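**Brollby work stool, tall version, by Westerberg**

Page last checked 12 September 2026. Price and leg lengths corrected.

We sell this stool. We also think a good deal of what has been written about it is tosh, and as we have had one in the back office since March we would sooner you read our view before you order than ring us up afterwards.

The Brollby is a height-adjustable stool with a tilting seat, meant for people who stand at a bench or counter for most of the day and want to take the weight off now and then. Westerberg call this "active perching". We call it leaning on a stool. It does that well enough, and if leaning on a stool is what you are after, read on.

## Sizes

| | |
|---|---|
| Seat height, lowest | 452 mm |
| Seat height, highest | 700 mm |
| Seat tilt | up to 14 degrees forward |
| Guarantee | 2 years, frame and gas lift |
| Seat cover | wool mix or wipe-clean |
| Feet | glides fitted, castors sold separately |

The lowest height is measured with nobody on it. Once you sit down the foam gives, and a heavier person will end up lower than the table says. The maker's leaflet doesn't mention this. Most leaflets for most stools don't.

## What the maker claims

The leaflet says the tilting seat "encourages a natural posture". We asked what that meant and were sent the same leaflet again. Our own feeling is that a forward tilt opens up the hips a bit and stops you slumping for as long as you remember not to slump. After lunch you forget. Halvard Åberg, who buys our seating, used one for a month and said his back felt the same as before, though he liked being able to get up quickly.

It also says the seat is suitable "for all-day use". We would not sit on it all day. The front edge is rounded, but at full tilt your feet are doing a fair share of the work and your thighs know about it by mid-afternoon. Use it for an hour, stand for an hour, have a proper chair somewhere. If you can only have one seat and you are at a desk, buy a chair. We sell those too, and several of them cost less than this. 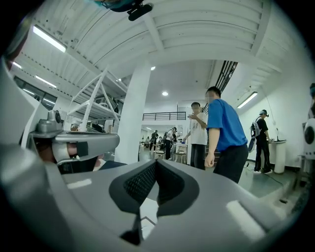 Then there is the matter of the gas lift. Westerberg describe it as "silent". It is quiet going up. Going down it gives a sort of sigh, which you stop hearing after a week, and which everyone else in the room goes on hearing. The lever is on the right and can't be moved to the left. We have asked twice for a left-handed version and been told it is being looked at.

## The castor question

Castors are an extra and we try to talk people out of them. A tilting stool on wheels wants to go backwards as you go forwards, and on a hard floor it will. The maker sells a braked set, where the wheels lock under weight. They do lock, once you are properly on the seat. The awkward part is the moment before that. On carpet they are fine, but on carpet you hardly need them.

If you still want them, get the braked ones. We no longer stock the plain ones.

## Compared with the others

People usually look at the Brollby next to the Warnia, which is cheaper, and the Workar, which isn't.

The Warnia has a flat seat with no tilt and a foot ring that works loose. Tighten the ring every few weeks and it is a decent stool. For a shop counter or a kitchen we would pick it over the Brollby and spend the difference on something else.

The Workar is heavier, wider in the base and has a backrest of sorts. The backrest is too low to rest your back on. It is good for hanging a cardigan. The base, though, is the best of the three, and if the floor is uneven it is the only one we would trust without packing out a foot.

The Brollby sits between them. What you pay for is the tilt, so try a tilting seat before you buy one. Some people get on with it straight away, some never do, and we have not found a way of guessing which.

## Covers

The wool mix comes in grey, rust and a dark green that looks black indoors. It wears well and holds on to crumbs. The wipe-clean cover is better for workshops and anywhere with glue, paint or tea. It is sticky in hot weather if you wear shorts.

Covers come off with a drawstring underneath. Getting the cover off takes a minute. Getting it back on straight takes patience and, the first time, a second person. Spare covers can be ordered, but not always in the colour you had.

## Putting it together

It arrives in three parts: base, lift and seat. No tools needed. Push the lift into the base, put the seat on top, sit down hard. Do be sure before you sit down hard, as the parts wedge together and are a pig to get apart again. Customers who have sent one back have mostly had to send it back whole, in a much bigger box.

## Questions we get asked

**Is it good for a bad back?**
We don't know your back. Ask someone who does.

**Can the tilt be locked flat?**
Yes, with the small catch under the seat. It is stiff when new.

**Will it mark a wooden floor?**
The glides are felt-faced and haven't marked ours. Grit stuck in the felt will scratch anything, so brush them off.

**Is there a version in between the tall and the low?**
No. The low one goes under a normal desk, the tall one doesn't.

**Does the guarantee cover the seat foam?**
No, only the frame and lift. We think it should.

## Ordering

Stock is kept here in wool grey and wipe-clean black. Rust and green come from the maker and take longer than the maker says. Unused stools can be returned if they have not been put together. For trade orders, or to come in and try one, ask for Svyatoslav Sirko. He prefers the Warnia and will tell you so.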